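Postargate Activewear Laundering and Repair
Frequently Asked Questions

These answers cover the mail-in service and the Mellcombe counter. Team and league accounts have separate terms, which are printed on the account sheet. Washing advice applies to polyester, nylon and elastane garments unless the answer says otherwise.

GENERAL

What do you accept?

Knit and mesh activewear: jerseys, singlets, tank tops, shorts, leggings, warm-up jackets without insulation, and swimwear in washable condition. We also accept cotton T-shirts if they arrive with other items. We do not accept down, leather, wetsuits, shoes, helmets or protective pads. Removable pads should be taken out before shipping. If they are left in, they are bagged and returned unwashed.

Where is the work done?

Washing and drying are done in Drendport. Repairs are done upstairs from the Mellcombe counter by Tomos Bellis and two other machine operators. An item that needs both is washed first, so expect one extra transfer between the two sites. Wash orders normally leave us in four working days and repair orders in nine. October is slower on account of the end of the outdoor season.

Is there a minimum order?

The minimum is 500 grams dry weight for a wash order. There is no minimum for repairs. A mixed order counts as a repair order.

WASHING

What water temperature do you use?

Cold or warm, never hot. The default for synthetic knits is a warm wash at the low end of the machine's range. Elastane loses recovery with repeated heat, and the loss is permanent. It shows first at leg openings and waistbands. If the care label gives a lower limit than our default, the label governs.

Why does my shirt still smell after a normal wash at home?

Polyester holds body oils more strongly than cotton does, and a short cold cycle with too much detergent leaves both the oil and a film of detergent on the fiber. Bacteria live on that film. The remedy is a soak in plain warm water for half an hour, a full cycle with half the usual dose of an enzyme detergent, and an extra rinse. Do not add fabric softener. Softener coats the fiber and slows the movement of moisture through the knit, so the garment dries more slowly and the smell returns sooner.

Can I use vinegar?

A small amount of white vinegar in the rinse will help remove detergent residue. It will not remove oil. Do not combine it with bleach under any circumstances. We do not use it in the plant, where the final rinse is pH-corrected by the dosing pump.

Should garments be turned inside out?

Yes, with two exceptions. Turn them inside out if they have heat-transfer numbers, reflective strips or printed logos. Leave them right side out if the outer face is visibly soiled with mud or grass, and pretreat the stain first. Close all zippers either way. Hook-and-loop tabs should be pressed shut; an open hook tab will damage a mesh panel in a single cycle.
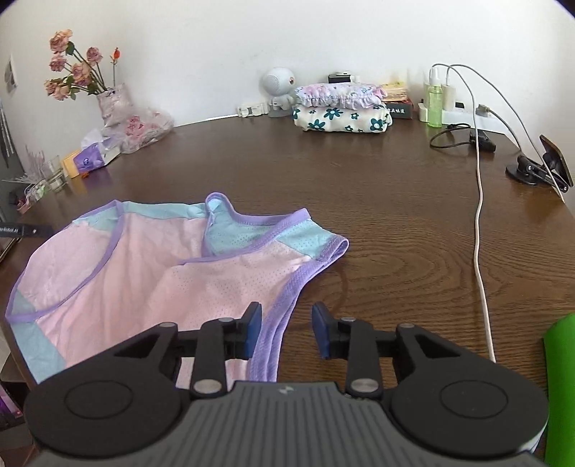

Do I need mesh bags?

They are worth using for anything with straps, open mesh or a loose tie cord. One or two items to a bag is enough. A full bag does not rinse properly and the contents come out creased. Choose a fine-hole bag with a zipper cover. The coarse bags sold for sweaters allow thin straps to work through the holes and twist.

Will colors bleed?

Polyester is dyed at high temperature and rarely bleeds in a home wash. Nylon is less predictable, particularly bright red, navy and any fluorescent shade. Garments that join a dark nylon panel to a pale one are the usual source of complaints. Wash these alone the first two times and take them out of the drum as soon as the cycle ends. Most transfer occurs while wet fabric is sitting folded against itself, with the machine stopped.

What about grass and clay?

Let clay dry, brush it off, then treat what is left. Wetting it first drives the fine particles into the knit. Grass is a pigment stain and responds to enzyme detergent applied directly and left for 15 minutes. Rub with the flat of the hand. A stiff brush will raise the surface of the fabric, and the raised area will look like a stain even when the stain is gone.

DRYING AND STORAGE

Can synthetics go in the dryer?

They can, on low, but most of them do not need it. A single-layer jersey on a rack indoors will dry overnight in ordinary conditions. Heat shortens the life of elastane and of transfer adhesives. If you do use a dryer, remove the load slightly damp and finish it flat or on a rack.

Flat or hanging?

Flat for anything cut without sleeves or with narrow shoulders, and for any garment whose weight when wet would hang from a trim. Binding and piping stretch at a different rate from the panel beside them. Once the trim has grown longer than the panel, the edge ripples and pressing will not correct it. Hanging is acceptable for sleeved jerseys on a wide hanger, and for shorts clipped at the waistband.

How should I fold activewear for storage?

Smooth the front with the flat of the hand, bring the sides in so the folds fall inside the side seams, and fold up from the hem in thirds. Avoid placing a fold across a printed number. Store clean and fully dry, away from direct sun. Sealed plastic tubs are suitable only if the contents are dry all the way through; waistbands and double-layer hems are the last parts to dry and should be checked by hand.

My garment came back with a shiny line on it. What is that?

Glazing. It results from an iron or a hot dryer drum touching the fiber long enough to flatten it. It cannot be reversed. We do not iron synthetics. If you see a glazed line on an item we have handled, send it to us with the order slip and Imtiaz Samarakoon will compare it with the intake record. Every item is inspected at intake, and existing damage is written on the slip.

REPAIR

Which repairs do you offer?

Open seams, detached binding, replaced piping, drawcord replacement, zipper sliders, waistband elastic, small patches in plain knit, and panel replacement where a matching fabric is in stock. We do not repair bonded seams or laser-cut raw edges, and we do not re-apply transfers.

How do you match a fabric?

By fiber content, weight, stretch and surface, in that order, and by color last. A patch in a good color with the wrong stretch will pull at its edges and fail. We hold 198 reference swatches of plain and perforated knits. If none is close, we will say so before any work is done and return the item at no charge beyond postage.

Can a perforated fabric be patched?

Sometimes. Perforated knit and knitted mesh are different materials and behave differently. In knitted mesh the holes are part of the structure, and a cut yarn may run. In perforated knit the holes are punched through a closed fabric, and a tear tends to travel from one hole to the next along the line of strain. We stabilize the area from behind with a light fusible tricot, cut well beyond the damage, and then stitch. The holes behind the tricot are blocked. This is acceptable on a back or a side panel and less so under the arm, where a full panel replacement is preferable.

What causes piping to come loose at an armhole?

Usually tension. If the binding or piping was stretched too far when it was sewn, the stitches carry a constant load and the thread breaks at the tightest part of the curve — low on the front of the armhole in most patterns. We remove the trim for at least three inches past the break on each side, relieve the tension, and restitch with a textured polyester thread. Restitching only the open portion moves the break along the curve.
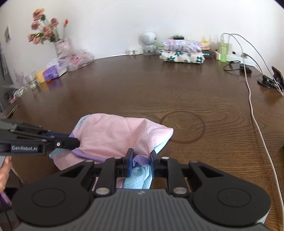

Pink fabric with lavender trim, corner gathered.

How strong are your seams?

Stretch seams are sewn with a four-thread overlock and, where the pattern allows, a coverstitch. Trims are attached with a three-step zigzag or a narrow chainstitch. A sample seam from each machine is pulled by hand and inspected at the start of a shift. We also cycle a sample on the stretch rig whenever thread is changed to a new lot. The pass mark is 3000 extensions with no broken stitches.

Can you take in or let out a garment?

We take in side seams and waistbands by up to an inch on each side. We rarely let out. Activewear is cut with narrow seam allowances and there is seldom anything to release. A side panel can be inserted in place of letting out, and is priced as a panel replacement.

SHIPPING AND ACCOUNTS

How should I pack an order?

Dry, in a plastic bag, inside a mailer or box. Put the order slip inside the plastic bag. Mark a repair with a safety pin or a short length of contrasting thread. Tape leaves adhesive on synthetic fabric. Do not use it. Damp items develop mildew in transit and will be washed before inspection, at the standard rate, whether or not washing was ordered.

What is the Arboleda plan?

It is the prepaid plan for clubs and studios, named after the street our first counter was on. It covers some 700 items a year, counted at intake, with unused items carried forward once. Repairs are charged separately at the counter rate. Each club names one contact, who receives all slips and invoices.

What if something is lost or damaged?

Report it within 14 days of receiving the order. Lost items are compensated at replacement cost less wear, using the table on the back of the slip. Damage is assessed against the intake record. Damage already noted there is excluded, as is the failure of a transfer older than two years.

Do you return the old parts?

On request only. Write "return parts" on the slip. Removed zipper sliders, elastic and trim are otherwise discarded when the order ships.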